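# Teaching the Gaka arm to spoon coffee beans

This page covers the bean-scooping routine on the Gaka tabletop arm, as sold by Schmieder. It assumes the arm is bolted down and has passed its self-test. Allow around 36 minutes for a first run.

## 1. Clear the work area

Put the arm on a plain, light table and move anything you don't need out of reach. 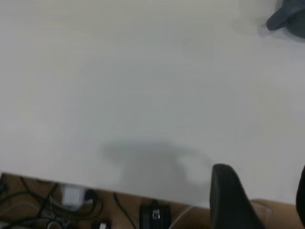

Gaka ships with long leads, and they need to be plugged in before you switch on the controller. Run them off the front of the table. Power bricks can sit on the floor below, with the cables kept off the white top so the arm has nothing to catch on.

## 2. Set the hover height

Open the Skestcombe app and choose Hover. Lower the wrist in small steps. 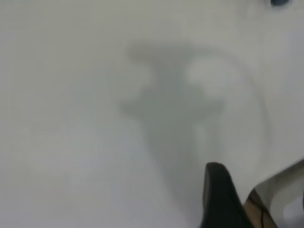 Save the position as point 2. If the app shows error 102, raise the wrist slightly and save again.

## 3. Record the grip

Set out the beans, a spoon and a mug. Close the fingers on the spoon handle at grip force 7, then press Record.
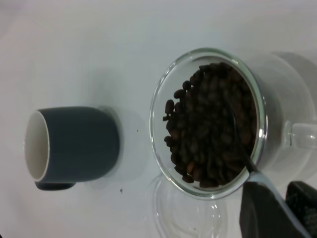 Move the arm by hand through the whole path, slowly, and press Stop at the end. Renu Agarwal, who tested the kit for us at Donthorpe, found that higher force settings made the handle twist.

## 4. Play it back

Start at half speed and keep a hand near the stop button. 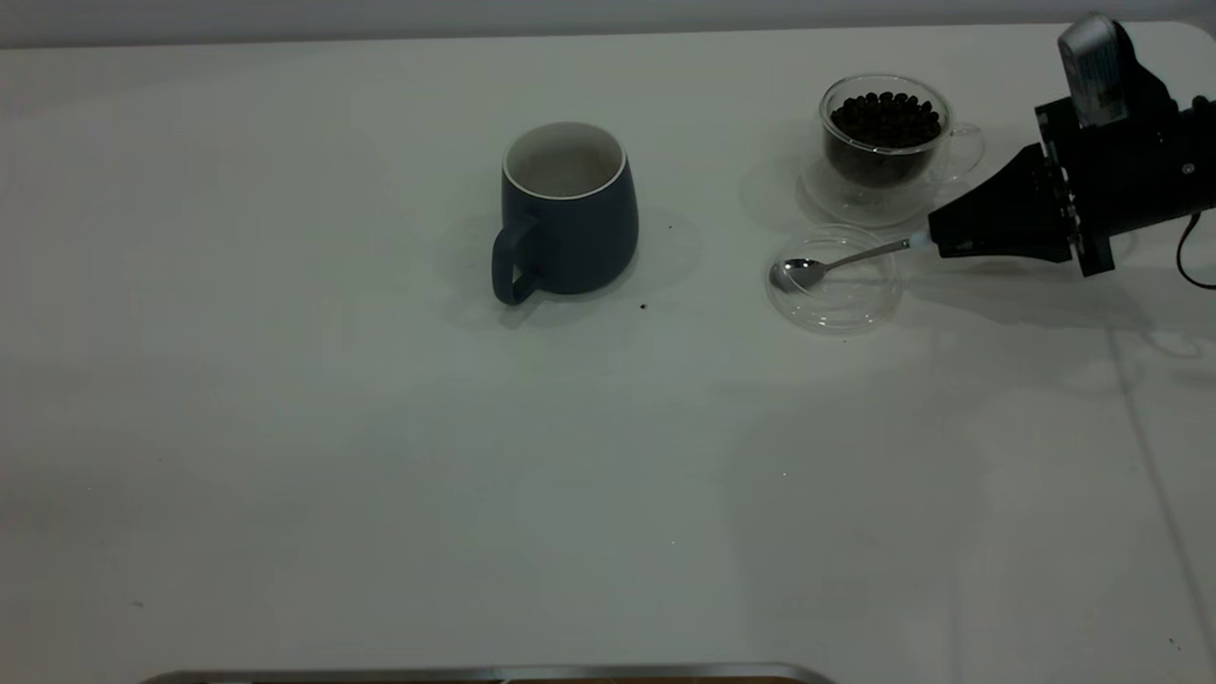
**Can I use a different spoon?**

Most teaspoons will work, but you have to record the grip again for each one. The saved path can stay as it is if the handles are the same length.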